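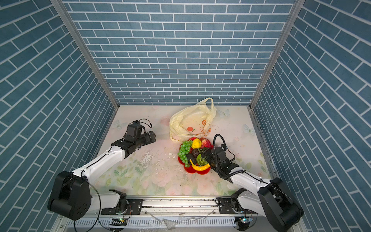 You'll want to have the pump looked at before you go calling it a dry well, my brother told me over the phone, and then he told me again in case I had missed it.

I said the pump had been looked at. The man from Truller had pulled it up that morning, pipe and all, and laid it out on the grass, and there was nothing wrong with it. He had let a weight down the hole on a string and brought it back up and showed me the string.

"What did the string say?" my brother asked.

"It said mud."

He was quiet for a bit. He lives in Astcombe, where water comes from the city and a bill arrives every other month, and he has opinions about the house because he grew up in it too. Our father had that well dug the year before I was born. My brother remembered the rig coming up the road. He remembered being told to stay on the porch and not staying on it.

"So what does a new one cost?" he said.

I told him it depended on how deep they had to go.

"Well, how deep do they have to go?"

"They don't know until they get there."

"That's no way to run a business," he said.

The permit came through on January 18, 2022. I know because I taped it inside the kitchen window, facing out, the way the county wants it, and I looked at the back of it every morning while I waited for the kettle. The ground was too hard to bring the rig up then. Truller said they would come when the road could take the weight. In the meantime I bought water in jugs, filled bigger jugs at the fire station in Evley, and washed my clothes at the laundromat beside the feed store.

You get used to it sooner than you would think. I kept a bucket by the toilet and a basin in the sink. I learned to wash my hair with what fits in a saucepan. I poured the rinse water from the dishes into a pail, and the pail went to the hens, and when it was too soapy for the hens it went on the ice by the steps. The dog's bowl I filled first.

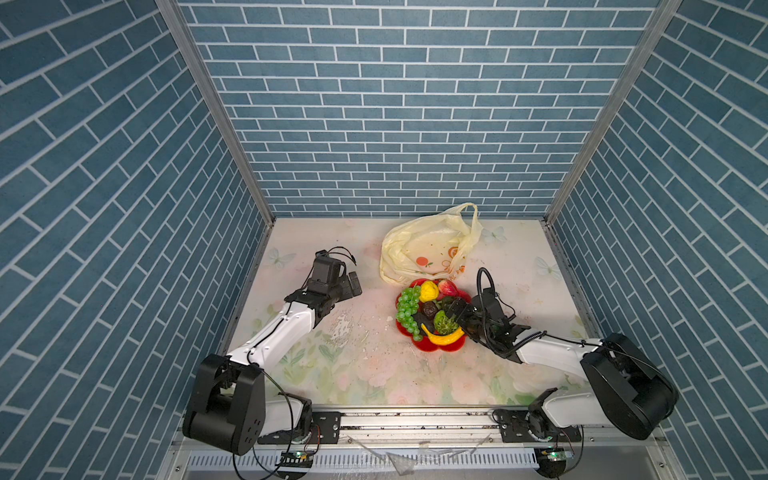

The woman across the road had a good well, an old one, lined with stone, and she had never once let me forget it. We had not been on speaking terms since the business with the maple. It was her maple, and it came down on my fence, and her view was that a fence ought to be able to stand up to a maple. That was 19 years ago. We waved from our cars because not waving would have been a decision. But one afternoon I came home from the fire station with the jugs and there was a pale yellow plastic bag waiting for me, one of the kind with loop handles, all crumpled, with a round orange logo on the front and orange letters. I knew it was from her before I looked in it. She had carried the same sort of bag down to her mailbox for years. There was a note folded up small in the top. It said, You can run a hose.

I read it standing in my coat. Then I put it in the drawer with the batteries and didn't do anything about it for a week.

When I told my brother he laughed so hard he had to put the phone down. I could hear his television. When he came back on he said I ought to take her up on it, and I said I was managing. He said managing was what our mother had called it when she drove the last winter of the Buick with no heater.

"It's a hose," he said. "You don't have to marry into the family."

I said it would freeze.

"Then run it when it isn't freezing."

I said it would have to go across the road, and the plow would take it. He said there was a culvert. There is a culvert. I had forgotten he would know that. The two of us used to crawl through it on a dare in August, when it had nothing in it but leaves, and come out on the far side in what was then a hayfield and is now her yard.

So I went over. I took my boots off at her door without being asked and she looked at my socks. Her kitchen was smaller than I remembered. I had been in it as a child, when her mother kept it, and there had been a wood stove where the refrigerator stood now. She had the radio on low and she didn't turn it off.

"I got your note," I said.

"I thought the dog might have."

"It was good of you."

"The water's just sitting there," she said. "It doesn't cost me anything but the pump."

I said I would pay for the electricity. She said how would we figure it. I said I didn't know, and she said she didn't either, and that was as far as we got with it that day. She asked who was doing the drilling. I said Truller. She made a face. Her cousin had used a company called Maluleke, from over the other side of the ridge, and they had hit water in a single afternoon and cleaned up after themselves. I said Truller had been the ones with an opening. She said that ought to tell me something.

We ran the hose on the first mild day. She fed it in from her side and I lay on my stomach in the wet snow at mine and reached in with a rake. It took most of the morning. The hose kept catching on something in the middle, a stick or a lip in the pipe, and each time she had to draw it back and give it a twist and send it in again. We shouted through the culvert. It gave our voices a big hollow sound, and I couldn't make out her words, only whether she was annoyed. 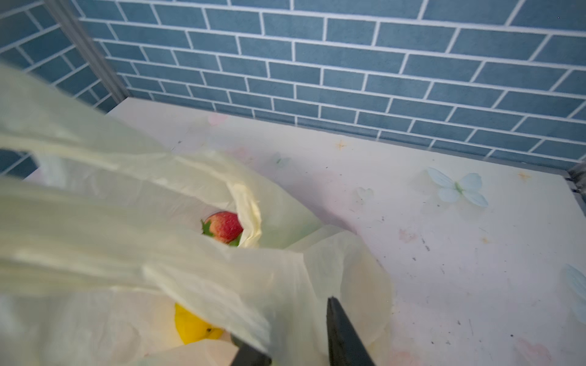

When the end finally came through I tied it to the rake handle and walked it up to the house, and she went in and opened the tap. It coughed for a while. Then it ran rusty, and then it ran clear, and I filled the bathtub and every pot I owned. I drank some from my hand. It had more iron in it than ours did. I wouldn't have told her so.

After that we did it whenever the weather allowed. She would call, one ring and hang up, and I would go out and hold the end of the hose. I left money in her mailbox. She left it in mine. Finally I took her eggs, and the eggs stayed where I put them.

The rig came in April. It had to be backed up from the bottom of the hill with a boy walking behind it, waving his arms, and it took the corner off my lilac. They set up behind the shed, on a spot the foreman chose by looking at the slope and then at where his truck could stand. I asked if he had any method. He said that was the method.

I don't know how to tell anyone about the noise. The plates walked along the shelf. The hens went under the coop and wouldn't come out to eat, and the dog lay in the bathtub. Gray slurry came out of the hole and ran off down the grass toward the road, where it dried pale and stayed that way until summer. Every so often they stopped to put on another length of pipe and it was so quiet that I could hear the clock.

The charge was by the foot. I had the figures on the back of an envelope and I had drawn a line at 400 feet, which was as deep as I could pay for without calling my brother. They passed it on the second day, before lunch. The foreman came to the door to let me know. He took off his ear protectors and said they had rock, good rock, and it was dry as a biscuit. Did I want them to go on?

I asked what he would do.

"It isn't my house," he said.

I called my brother. He asked how much, and I told him, and I heard him sit down. Then he said to go on. He said he had some put by for a boat and he hadn't really wanted the boat, he had wanted to be the kind of person who would get one. I told him I would pay him back. He said I could do it in tomatoes.

She came over while they were drilling. It was the first time she had been up my side of the road since the maple. She had put on a clean jacket. She stood next to me at the back fence, the new part, and we watched the pipe go down. Neither of us could have heard the other, so we didn't try. When they stopped to add a length she said, "You ought to have had Maluleke," and then they started again.

They went to 700 feet. It came in slowly at first, a change in the color of what was coming up, and the foreman held out his hand flat to the boy and the boy throttled back. He put a bucket under the pipe and looked at his watch. He did it over again. He came across the grass to us, wiping his neck.

"You've got 2 gallons a minute," he said. "It's no river, but you can live on it."

She asked him if it would hold through August. He said that was between me and August. She said her mother's well had never gone dry, not in any summer, and it was dug by hand. He said yes ma'am, they used to know where to dig. I thought she would be pleased with that, but she only nodded and went on looking at the bucket.

They chlorinated it and I had to let it run for a day before I could use it. I kept going out to look at it run. It made a little channel past the shed and joined up with the gray stuff and went on down to the ditch, and from there through the culvert, under the road, to her side. 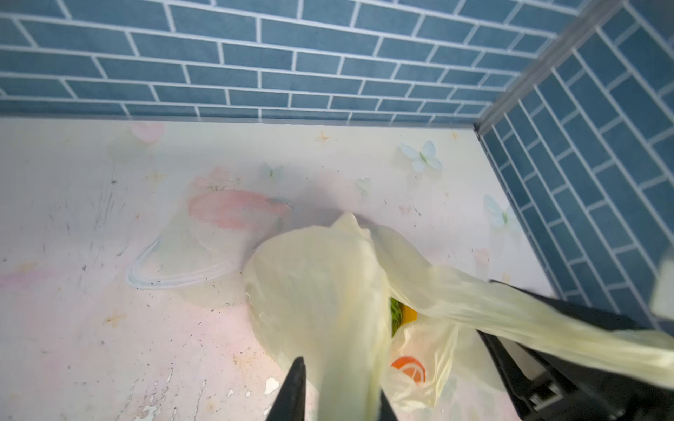
The yellow bag, something green showing through it.

I paid Truller what I had and my brother sent them the rest. They did not clean up after themselves. There is a rut behind the shed where the truck stood, and it holds water after a rain, and the hens like it.

We never pulled the hose out. I had meant to, and she had said she would want it for her beans, but when I went down with the rake it was stuck fast on whatever it is that's in there. I tugged at it for a while. Then I coiled up the part on my side and hung it on the post, where I could get at it, and went up to start supper.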